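Gristora Wipe-Clean Table Covering: Assessment for Shared Dining and Meeting Rooms
Purchasing Guidance, Furnishings and Consumables

Reviewed by Ulla Turunen
Trial coordination: Jarmo Ojala

Scope of the review

Member sites have asked for advice on replacing laundered cotton cloths with coated table coverings in staff rooms, day rooms and small halls. The present review concerns the Gristora covering, supplied by the roll and cut to order. It was compared over 12 weeks with the Vornora heavy-duty covering and with the cotton cloths already held at the Paken day centre. All samples were bought at the ordinary trade price. The supplier was not told of the trial.

Supply and fitting

The Gristora roll arrives on a cardboard core in a plain outer sleeve. Creasing was slight and had fallen out by the second morning. The Vornora sample, which was delivered folded, kept its fold lines for most of the trial and had to be warmed with a hairdryer before it would lie flat.

Cutting is straightforward with household scissors. The backing is a thin brushed fleece and does not fray. Staff should allow a drop of at least 12 cm on each side; shorter drops tend to curl upwards at the corners. The printed guide lines on the reverse were accurate on one roll and drifted by a finger's width on the other, so measuring from the table itself is advised.
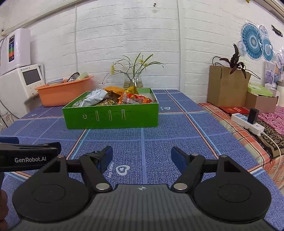
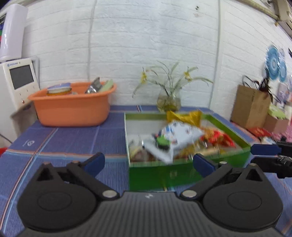 Covered table with a box of snacks

Cleaning

Tea, blackcurrant squash, tomato soup and beetroot were left on each covering for one hour and then wiped with a damp cloth and ordinary washing-up liquid. The Gristora covering came clean in every case except beetroot, where a faint pink mark stayed until the following day's second wipe. The Vornora covering released the beetroot at once but held a ring from the tea. Ballpoint ink could not be removed from either product.

Jouko Eskola, who oversees catering at the Paken centre, reported that clearing and wiping six tables took his team less time than stripping and relaying the cotton. He also noted that crumbs gather under the edge where two lengths overlap. Overlaps should be lifted and wiped beneath at the end of each day.

Wear

Chair backs caused the greatest damage. Where chairs were pushed in hard, the coating on the drop showed white scuffing by the seventh week, and in two places the fleece was exposed. The top surface stood up well to trays and crockery. A pan taken directly from the hob left a permanent dull patch, and the supplier's leaflet does state that mats must be used. The leaflet is brief and printed in small type. Sites may wish to put up their own notice.

Some residents disliked the feel of the material under bare forearms in warm weather. Tiina Hirvonen, who collected comments for the trial, recorded this more often in the afternoon than at breakfast. Cotton remained the clear favourite for formal occasions, and several people asked for it to be kept for birthdays.

Cost

The quantity needed for the trial rooms came to 726 euros, including cutting. The Vornora equivalent was 84 euros cheaper but carried a separate delivery charge for orders under 1,000 euros, which removed most of the saving. Laundry costs differ widely between sites and have not been included.

Recommendation

The Gristora covering is recommended for daily use in rooms where food and drink are served. It is not recommended for craft rooms, or for tables with sharp metal edging. Sites already holding Vornora stock have no reason to replace it early. Orders should be placed through the usual account, with table measurements checked by a second member of staff before cutting is confirmed, as cut lengths cannot be returned.

Questions on stock and lead times should be addressed to Aatos Lehtinen in the purchasing office. The next review in this series will consider stacking chairs.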